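Storage and Linux Systems Engineer (network block storage)

Sundholm Hosting — full time, on site or remote within two hours of our time zone

31 March 2020

We have read a lot of job ads for storage people and most of them could have been written about any job at all. They ask for a rock star who knows every vendor, every protocol and every cloud, then pay for a junior admin. We would like to hire one person who is good at keeping block devices available to machines that get very upset when they aren't. If you already doubt half of what you read in ads like this, keep going. We doubt most of it too.

What we run

Sundholm hosts databases and mail for small and mid-sized companies. Most of the customer data lives on Linux storage servers we built ourselves, exported to the hypervisors over a dedicated network. We have 28 storage servers and 800 or so customer volumes. There is also a pair of commercial arrays we bought a few years ago after a very good sales presentation. The arrays are fine. They are not as fine as the presentation. One of your first jobs will be to tell us whether we should renew support on them or move the volumes off, and we don't have a preferred answer that we are hiding from you.

Volumes are carved out with LVM on top of software RAID. Multipath runs on the hypervisor side, with two switches and two subnets that never touch each other. Snapshots go to a backup system called Brarar, which we wrote in-house. Every company that writes its own backup system thinks it had good reasons. We thought so. Some of those reasons have not aged well, and the restore code in particular needs someone who will read it with a suspicious eye.

Provisioning is done by a set of scripts named Gellow. Gellow creates the logical volume, defines the export, sets the access list and the login credentials, and writes a record to an inventory database. It does this well about as often as the database and the real world agree. When they disagree, a human looks at both and decides which one is lying. You will be that human part of the time.

What the work is

Keep the exports up. Replace failed disks before the second one in the same set goes. Watch rebuild times, which have been creeping up as the disks get bigger, and have an opinion on when they become unsafe.

Finish the move from our old target software to the one in the current kernel. Nineteen servers are done. The rest are the awkward ones, with hand-edited config files, device names that depend on boot order, and in one case a startup script that sleeps for a fixed number of seconds and hopes. We want these cleaned up with persistent names and a config that survives a reboot without hope being involved.

Test restores. Real ones, to a separate machine, with someone checking that the database starts and the mail is readable. At present we test restores when we remember to, and the fact that none has failed badly so far tells us very little.

Tune multipath and timeouts. We have inherited values that were copied from a forum post a long time ago. They may be right. We would like to see a path pulled under load on the lab rack and a graph of what the guests felt, before anyone changes a number in production or swears that the present number is good.

Write things down. Our runbooks are uneven. The one for growing a volume online is excellent, and the one for a failed controller says "call Figueroa," which is the name of a contractor firm we stopped using.

Take a share of the on-call rota. It is one week in five at present, and will be one in six with you in it. Last year the storage pager went off 15 times outside office hours. You may hear from other employers that on-call is "very light." Ask them for the number. You can see our alert log at the second interview, and if we won't show it to you, don't take the job.

What we need from you

You should have run Linux servers that other people depended on, and you should have broken something on one of them and then fixed it. We will ask about it. An applicant who has never broken anything is either new or not telling us.

You should know the difference between a target that is down, a target that is up but refusing a login, and a target that accepts the login and then shows no units. You should be able to say which commands you would run for each, in what order. Firewalls, access lists and name mismatches account for most of the trouble here, so dull, patient checking is worth more to us than deep protocol knowledge.

You should be comfortable with LVM, with software RAID, with a file system check that is taking far longer than you would like, and with systemd units and their ordering. You need enough shell and Python to read Gellow and Brarar and change them without making them worse.

You should be able to read a packet capture. You don't have to enjoy it.

We would like, but don't need, some experience with jumbo frames in a network where one switch port was left at the default. If you have spent a day on that, you know why we mention it.

What we don't care about

Certificates. We don't hold them against anyone, and we'll believe you passed the exam. We have also interviewed people with a full set who could not tell us what would happen if two hosts mounted the same ordinary file system read-write from the same volume.

Degrees, for the same reason.

Years of experience as a number. Some people have ten years and some have the same year ten times.

Whether you think Linux storage servers are better than commercial arrays. We have both, and both have let us down.

Pay and conditions

The salary band is in the application form, on the first page, before we ask you for anything. It's a real band, and we have hired at the top of it. On-call weeks are paid per week plus time worked, and a night call means a late start the next day without asking.

Twenty-five days of vacation, plus public holidays. People do take them. If there is a change freeze, it goes in the calendar well ahead so that you can plan around it.

Everyone is working from home right now, as most of you will be too. We can ship a laptop and a monitor. We won't pretend to know when the office opens again. The rack work is shared between people who live near the data center, and if you're remote you won't be asked to travel for a disk swap.

We have no ping-pong table. There is a training budget, and unlike at some places it can be spent on hardware for a home lab if you make a sensible case for it. A used server and a few cheap disks will often teach you more than a course.

How we hire

Step one is a short letter and a resume, plain text or PDF. Please don't tell us you're passionate about storage. Tell us about one fault you tracked down, what you first thought it was, and how long you went on thinking so after you should have stopped.

Step two is a call of half an hour with two people from the systems team.

Step three is a practical session, and we pay for your time. You get remote access to three virtual machines, one set up as a target and two as initiators. Something is wrong with them. You may use man pages, search engines and your own notes, exactly as you would at work. We are interested in how you narrow things down, and it's fine to run out of time. We've hired someone who did.

Step four is a longer talk where you ask most of the questions. The alert log, the last few incident reports and the list of things we have been putting off will be open on the screen. It's a long list.

We answer every application, including the ones we turn down, within two weeks. If we miss that, send a rude reminder.

Starting date is open. We'd like somebody in place by August, when the support contract on the arrays comes up, but a good person with a long notice period is better than a fast hire we regret.

Recruiters: we have tried this a few times and it hasn't gone well for either side. Please don't call.

Apply through the form on the Sundholm jobs page and put "block storage" in the subject field. Questions about the role can go in the same form, and they are read by the people you would be working with. Asking a hard one will not count against you.
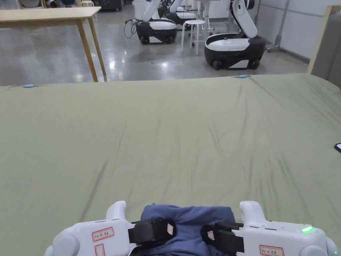 Folded blue cloth held over a sage-green sheet, with light-blue clips toward the back.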